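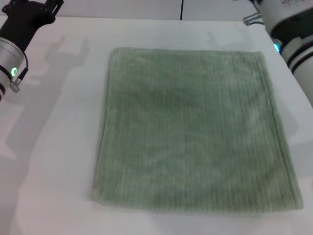
Clulby Changes Its Cold Brew Concentrate and Moves to a Smaller Bottle

Feb 23, 2021

Coffee roaster Clulby has reformulated its cold brew concentrate and will sell it in a smaller bottle from May. The new version is brewed stronger than the old one and is meant to be diluted at one part concentrate to three parts water or milk. The previous label called for equal parts.

The company said the change follows a year of trials at its Akanda plant, where 1,378 test batches were brewed with different grind sizes, steep times and water temperatures. Most of the gain in strength came from a finer grind and a second pass of water through the same grounds. Steep time was cut at the same stage, as longer steeping with the finer grind gave a bitter, woody taste.

"The second pass is where we had the most trouble," said Béla Kocsis, head of production. "Too much water and you wash out flavors you don't want. We run a small volume and stop early."

The beans are unchanged – a medium roast blend – but they are now ground on site within an hour of brewing. Ground coffee was previously delivered in sealed sacks. The finished concentrate is filtered twice, chilled and filled cold. It contains no sugar or preservatives and must be kept in the refrigerator. Once opened, it should be used within 7 days.

Clulby recommends 60 milliliters of concentrate per glass, topped up with 180 milliliters of cold water or milk and served over ice. For a hot drink, the same amount of concentrate goes in first and hot water is added after. The concentrate should not be boiled. It can also replace espresso in baking, though recipes written for the old product will need less of it, and the missing liquid should be made up with water.

Cafes will get the product in a bag-in-box format that connects to Rivik dispensers. Existing taps can be used, but the mixing valve has to be reset to the new ratio. Clulby will send a setting card with the first order. Operators who leave the valve at the old position will pour a drink with twice the intended strength, and caffeine will rise with it.

Trudy Tuhiwai, who buys drinks for the Zedov grocery chain, said the new bottle will be stocked in about 100 stores, in the chilled section next to the milk. Old stock will be sold through first, and the two versions will not share a shelf. The new label has a green band and the dilution ratio printed on the front.

A decaf version is still in testing. Clulby has not set a price for it.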